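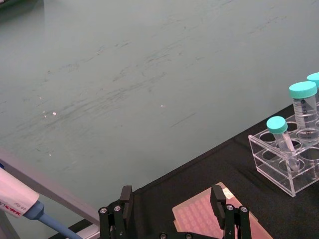

Pale gray-green surface next to a black work surface

Cosesstead Emergency Testing Ordinance

The Cosesstead Emergency Testing Ordinance is a municipal law of the city of Cosesstead, adopted in June 2020 during the COVID-19 pandemic. It authorized the city to buy diagnostic testing from private laboratories without the sealed bidding normally required by the city charter, and it set the conditions under which residents could be tested at public expense. The ordinance is often cited in local debate over the limits of emergency purchasing power.

Background

Cosesstead has a council-manager form of government. Under its charter, contracts above a fixed amount must be advertised, opened in public and awarded to the lowest responsible bidder. The charter allows the council to suspend these steps by a two-thirds vote if it finds that delay would endanger life or property. Before the pandemic the clause had been used mainly for storm damage and water main repairs.

Public testing was at first handled by the county health department, whose nearest site was in Drurkine. Residents without a car had limited access to the site, and results were commonly returned after more than a week. The council asked the county to open a second site inside the city. The county replied that it had no staff for one but would not object if the city arranged its own.

Provisions

Section 1 contains the finding of emergency required by the charter. Section 2 directs the city manager to contract with one or more licensed laboratories for up to 900 tests a week. Section 3 makes testing free to any resident, and to any person employed within the city limits, with no proof of insurance. Where a person does have insurance, the laboratory must bill the insurer first and may charge the city only for the balance.

Section 4 deals with records. Names and results may be sent to the county and state health authorities but may not be given to the police department, the housing office or any federal agency unless a court orders it. Section 5 requires a written report to the council every two weeks showing tests performed, money spent and average time to result.

As introduced, the ordinance had no end date. An amendment added on second reading provided that it would lapse after 100 days unless renewed.

Passage

Debate centered on the waiver of bidding. Supporters argued that a full bid cycle would outlast the period of greatest need. Opponents accepted the need for testing but asked for at least three written quotes, a requirement the draft did not contain. A compromise allowed the manager to act on two quotes, provided that both were posted on the city website before signing.

The council received 34 written comments, most of them on the records section. The amended text passed by the required two-thirds majority.

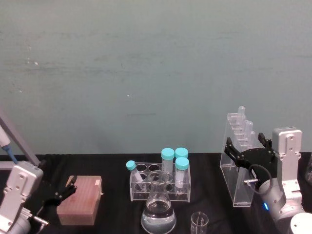 Implementation

The contract was awarded to Lubis Diagnostics, a private laboratory. Collection took place in the parking lot of the Fasutell branch library and, on alternate weeks, at the municipal bus garage. Samples were collected by nurses under contract and carried to the laboratory by courier at the end of each shift.

Use of the sites was below the weekly limit in the early reports and close to it by the third. Average time to result was roughly three days. The city asked the state for repayment of its share of the cost from federal relief funds. The request was granted in part; courier charges and overtime for traffic control were excluded.

Legal challenge

A losing vendor filed suit, claiming that the finding of emergency was too general to support the waiver. The trial court ruled for the city, holding that the charter leaves the finding to the judgment of the council if some evidence supports it. The court also noted that the vendor had submitted its quote after the posted deadline. No appeal was filed.

Expiration and later changes

The ordinance was not renewed and lapsed under its own terms. The records section was reenacted separately as a permanent part of the city code and now covers all health services paid for by the city. The two-quote rule was later written into the general purchasing code for emergency contracts.

See also

Emergency powers of local governments
Government procurement in the United States
Council-manager government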